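Talk notes – reading a board before you finish it
Solange Bodin, 22 Jun 2023, Dalludwood open shop

Slot is 17 minutes plus questions. Keep the hand plane stuff for the end if there's time.

**Start**

- Say hello, say where the coffee is.
- My bench dates from 1963 and has more glue on it than wood. Pass the offcuts around now so they get back to me by the end.

**Grain first**

- Ask people to tilt their offcut toward the window. Pale bands and darker bands. The darker ones are the late growth and they are harder.
- Sand with a block. Fingers dig into the soft bands and you get ripples – you feel them before you see them.
- Wide spacing usually soaks up more stain. Test on the back.

**Marks**

- Two kinds to sort out: something on the wood, or something missing from it.
- Fingernail across it, slowly. A ridge is glue or finish. A dip is a gouge.
- Low side light. Move the lamp, leave the board where it is.
- Next slide. Give them a minute before saying anything, then ask for a show of hands. 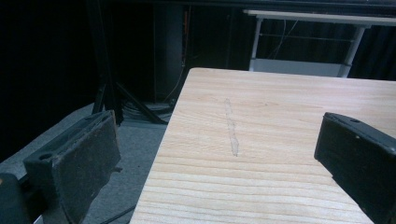
*Pale board with a grayish, slightly glossy streak. Dried glue or a shallow gouge?*

- Take both answers. Ask what they'd check first.
- If glue: card scraper, light strokes along the grain, then 120 grit. Don't start with the sander, it smears.
- If gouge: steam a dent, but torn fibers won't come back. Fill it or plane down past it.
- Mention Bondel sells scrapers in packs of 5. Burnish before first use.

**Questions**

- Someone will ask about stain over glue. It stays pale, every time.
- Collect the offcuts. There should be some 53 in the box.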